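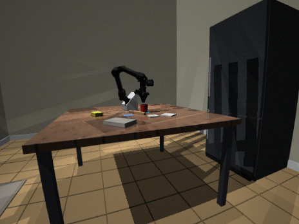 According to Carys Prothero, the trouble with teaching a simulated arm to tidy a table is that it will do precisely as it's told, and by October she had told it some very silly things.

She is one of the sixth-formers in the Skurkcombe robotics club, which meets above the library and is entering its first simulation league this winter. No motors, no solder, no burnt fingers. The team builds a room in software, puts an arm behind a table and tries to persuade it to pick things up. The arm is called Allex. The program that does the persuading is called Rizk, after a vote that several members still describe as rigged.

"People's parents come in expecting a robot," says Tudor Marinescu, who looks after the scoring code. "Then we show them a laptop. You can see them wondering about the subscription."

The league's task is simple to write down. Things are left on a tabletop, a red cup among them, and the arm has to grip whichever one it's asked for and lift it clear without sending the rest flying. Each attempt starts with the objects somewhere slightly different, which rules out the club's original plan of learning one set of moves by heart.

So far Rizk has had 1,778 attempts at the cup and managed a clean lift in 456 of them. Marinescu gives me the second number rather quietly. Prothero is happy to shout it.

"It was nought for weeks!" she says. "We'd given it points for getting close to the cup, so it got close to the cup and stayed there. Hovering, for the full 20 seconds, collecting points. I've had Saturday jobs like that."

The cure was to pay it less for hovering and more for lifting, and it then took up throwing. Sânziana Ene spent half-term on the contact settings, how slippery the cup is and how hard the fingers may squeeze, and came back with a version that neither throws nor hovers but does sometimes put the cup down and pick it up again for the extra marks. She has left that one in for now. She says she is fond of it.

Ene also did much of the room, and would like it known that the fridge was her idea. Does the arm ever use the fridge? "It's got nothing to do with the arm. It's a kitchen. Where would you put the milk?" The sunshine on the tiles slows the whole thing down, Marinescu points out. Ene has heard this before.

Valentin Jitaru, who runs the club, taught himself the software one chapter ahead of his pupils and was overtaken at chapter 2. He now books the room and asks what things mean – a job he takes seriously. "If they can't explain it to me they don't get to change it," he says. "It's kept a lot of bad ideas out. A few good ones as well, I expect."

The entry goes in before Christmas. They still haven't tried the sponge.

Comments

Henrique Calado: We had the hovering problem at Brarkach too. Ours hovered under the table.

gluegun_gran: Could it be taught to do a sixth-former's bedroom?

We use cookies to remember your settings. Accept | Manage

Contact the editor | © 2022 | Back to top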